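Home | What's On | Get Involved | Hire Us | Contact

Performers wanted: Palletley Fringe

Wover Theatre is looking for four performers for a new one-hour play, Zindex, written and directed by Feng-yi Hsu. It runs for 11 nights in March in our 62-seat studio.

We need two women and two men, any age over 18. Stage experience helps but you don't have to have trained. Parts include Lam, a retired bus driver, who is on stage throughout and has one long speech.

Rehearsals are in the evening, 7pm to 9.30pm. Each performer gets a flat fee of £329 plus travel within the town.

To apply, send a short letter and a recent photo to Feng-yi Hsu at the box office, quoting ref 2201.

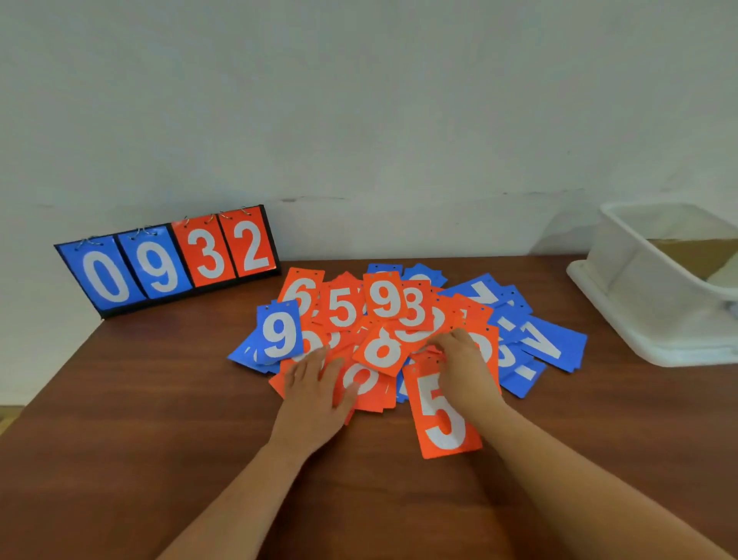 Number cards and flip scoreboard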